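The Cadard Folding Work Table, 60-Inch

Most folding tables are bought in a hurry, for one party, and then live behind a door for eleven years pinching people. The Cadard is a folding table for people who have stopped pretending it's going back behind the door. It has a proper edge, legs that lock without a speech, and a top you can write on without your pen going through the paper.

We have sold it since our second year in Drirkitham. It replaced a table we no longer mention, though we do still stock the feet for it.

What you get

One table, 60 inches long, in Cream, Slate or a green that the mill calls Molefe and everyone else calls green. Legs are steel tube, powder coated, and fold flat into the underside. There are two carrying handles, one on each long side, because a single handle on a long table makes it behave like a sail. Four screw-in leveling feet are in the bag taped under the top. Please look for the bag before you call. Sizwe Xaba answers the phone, and he will ask you to look for the bag.

The top is sealed on all six sides. This matters more than it sounds. A table sealed only where it shows will drink coffee through its underside and swell along the edge until your pencils roll to the middle. We wipe ours down with dish soap and warm water. Don't use the orange stuff in the spray bottle. It smells wonderful and takes the finish with it.

Putting two together

The long edges are square, with no lip, so two tables will sit side by side and give you one deep surface. You'll want to set the feet first, then push the tops together, then set the feet again. Floors are never as flat as the builder remembers.

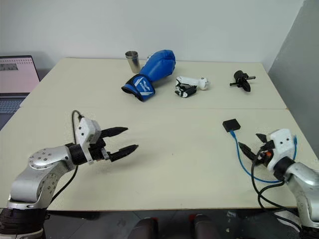
Two cream panels, edge to edge, with a laptop at the left.

A joining clip is sold separately. It slides under both tops and tightens with a thumb screw, and it keeps the seam from wandering when somebody leans on it. Two clips per join is plenty. Pravesh Steyn in our workshop uses four, but he also wears a belt with suspenders.

If you push two tables together for meals, put a cloth over the seam. Peas find it.

How much it will hold

The printed limit is on the label under the top, and it assumes the load is spread out and standing still. A sewing machine is fine. A printer is fine. A person changing a light bulb is neither spread out nor standing still, and we'd ask you to own a stepladder.

Cords and wiring

There is no hole in the top. We used to drill one, always in the wrong place, and customers wrote to tell us exactly how wrong. Now there's a shallow steel tray that hangs off the back rail on hooks and takes a power strip and whatever else you'd like off the floor.

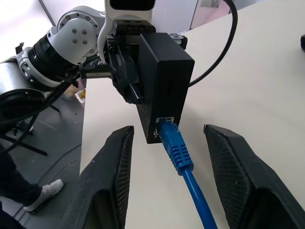
Leave some slack where a cord goes over the back edge, enough that the table can be nudged a hand's width without unplugging the household. Lift the tray off before you fold the legs. It doesn't break anything if you forget, but it makes a noise like a dropped drawer of forks, and the cat will hold it against you.

What people say

"Bought one for the quilting, bought a second for the parts of the quilting that wouldn't fit on the first. My husband now eats standing up." Anathi Oosthuizen

"Does what it says. Green is greener than the website." Fatima Du Plessis

"I am the husband. The table is good." Xolani Oosthuizen

Price and delivery

The Cadard is 1330 on its own, or 2120 for the pair if both go to the same address on the same truck. Joining clips and the cord tray are extra and fit in the same carton. Delivery is to your front door. The driver is by himself and the carton is long, so if you live up a winding stair, please have a friend ready, or a very patient neighbor.

Cream and Slate are in stock. Green was held up in July and is shipping again as of 21 August 2021. If you've been waiting for green, thank you, and yours is in the first batch.

Returns are accepted if the table is clean and still has its feet. We'll take it back with a coffee ring. We won't take it back with initials.

Related items
Cadard Joining Clip
Cadard Cord Tray, Steel
Flunimton Stacking Stool
Flunimton Two-Step Stepladder
Replacement Leveling Feet, Set of Four
Felt Pads for Feet (for people with nice floors)

Contact us | Delivery and returns | © 2021 Flunimton Furniture, Drirkitham | Back to top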